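Notebook, January, 7:40 a.m. start
Sourdough crackers for the Lilach order, batch 11 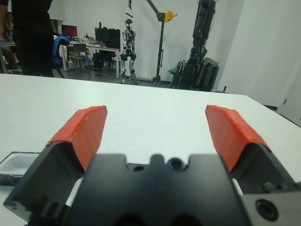

Where we left off

Batch 10 tasted fine and shattered if you looked at it. Pouran wants a cracker that can be carried across a room with cheese on it, which seems fair. Lilach wants 2,000 by the end of the month, all of them in one piece, which seems optimistic.

Changes for this one: hydration down a little, oil up a little, and the dough rested overnight in the cold instead of two hours on the counter. Same flour, same starter. I fed the starter late last night and it has been sulking ever since.

Mixing and rolling

Dough came out of the fridge stiff as a boot. Left it until 8:30 and tried again. It rolled well after that, down to the second-thinnest setting. The thinnest still tears along the left side of the sheeter no matter who is turning the handle, and we have all had a turn at blaming each other. Soudabeh Arzabzadeh (sorry, Arabzadeh, I will learn to spell it before she leaves us) thinks the roller is out of true. Called Heydari, who sold it to us. They will call back. They have been going to call back since before the holidays.

Docked every sheet twice. Batch 9 puffed up like little pillows, and I still find bits of it in the proofing cabinet.

Baking

Oven set to 148 C, convection on low. First tray 22 minutes, pale in the middle, done at the corners. Turned the second tray halfway and gave it three more minutes. Much better. Third tray I forgot to turn while hunting for the good scissors. It has been filed under "rustic."

Salt: the Drurkow flakes slide off unless they go on right after the oil. Brush one sheet, salt one sheet. Don't brush all the sheets first to save time. I did, and the bench is now very well seasoned.

Snap and taste

Clean snap from tray two, with a bit of bend before it goes. Pouran loaded one with far too much soft cheese and walked it to the office and back. It survived. She then ate the evidence, so no sample was kept.

Flavor is sourer than batch 10. I like it. Soudabeh says it tastes like a cracker with opinions. Rosemary is too strong for the plain cheeses; cut it by half.

Packing test

Packed 100 into the Reter tins with paper between layers and drove them over the bad road and home again. Breakage mostly in the top layer, where there was room to rattle. Try a folded sheet under the lid.

To do

Batch 12: same dough, half the rosemary, every tray turned.
Ask Lilach if "rustic" can be charged extra.
Ring Heydari again, before lunch, while they still pick up.
Feed the starter on time.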